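Reading time: 2 min

Subject: Re: finds table on the open day, and who washes what
From: Sverre Sundqvist
Date: 23/03/2026

Abilio and all,

Quick one, I'm between buses. Answering below Abilio's message, sorry if the quoting comes through mangled.

> Abilio Escobar wrote:
>
> Folks, I've been through the boxes from the September dig at
> the Hijazi lot and I think we need to settle three things before
> the open day in Tritville. First, the small finds are still in
> the freezer bags we used on site, and a couple of the labels
> are already fading. Second, do we let people handle the pottery?
> Last time we did and a rim sherd went home in somebody's
> pocket, I'm fairly sure. Third, the bring-your-own-finds table.
> I'm happy to sit there but I can't do coins, and I don't want to
> be telling people their button is Civil War when it isn't.
> Also the catalog stops at 2212 and there are bags after that.
> Does anyone have the missing sheets?
> Abilio

OK. Labels. Yes, rewrite them, pencil on the card tags, one tag inside the bag and one outside. Pencil!! The marker is what faded. Copy exactly what the old label says even if you think it's wrong, put your correction in the notes column. I did this for the Dadorgate material years ago and the one I "fixed" was the one I had to unfix.

The missing sheets are at mine. Or they were. There's a green folder with the trench 2 context sheets and I think the catalog pages got put in the back of it when it rained. Will look tonight.

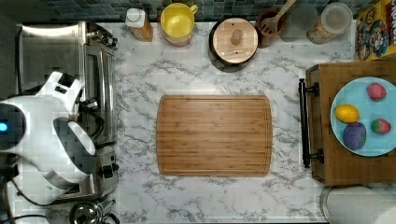

Handling. I'd say yes, but only from a tray, and only the unstratified stuff from the spoil heap, there's 117 pieces of that and none of it is going in the report in any detail. Everybody likes holding a bit of old plate. For the trays, something with a lip so sherds don't skate off onto the floor, even a cutting board like the one in the photo would do it, the bamboo kind with a groove running round just inside the edge. Line it with a towel. Somebody sits behind it the whole time, no wandering off for coffee. The good rims and the pipe bowl stay in the case with the lock.

On washing, please nobody wash anything else until I've been. The iron especially. Dry brush only. The bone that got scrubbed last fall has gone flaky on one side and we can't take that back. Glazed pottery is fine in plain water with a soft toothbrush, unglazed I'd rather leave, and anything with soot or residue on the inside goes in its own bag unwashed with a note on it. If you don't know, it goes in the don't know box. That's what its for.

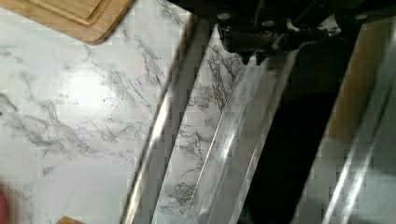
The don't know box should come to the open day too, by the way. Last year an old guy who used to fix harness took one look at our mystery iron and told us it was part of a hames. Fifteen seconds. We'd had it down as door hardware.

Bring-your-own table: Abilio, you sit there, I'll do coins after lunch, mornings I'm stuck at the trench talk. If a coin turns up before that, write down name, phone and where it was found and ask them to come back. Don't clean it for them, don't let them clean it at the table either. No values. If they ask what its worth, we don't do that. And it's fine to say you don't know what a button is. Ask where they found it first, most people are glad to tell you and the spot is worth more to us than the button. I'd like a map on that table so they can point. The old Stundorance Mill survey sheet is the right scale if someone can print it big.

Still open:
- who has the key to the display case
- a second person for the handling tray, afternoon
- scale bars. we had 2, I can find one

Bus. Will write again when I've found the folder, if it isn't in there then we re-number from the bags and that's a whole Saturday gone for somebody.

Sverre

Tritville Dig Group mailing list | Contact the list owner | Messages copyright their authors | Back to top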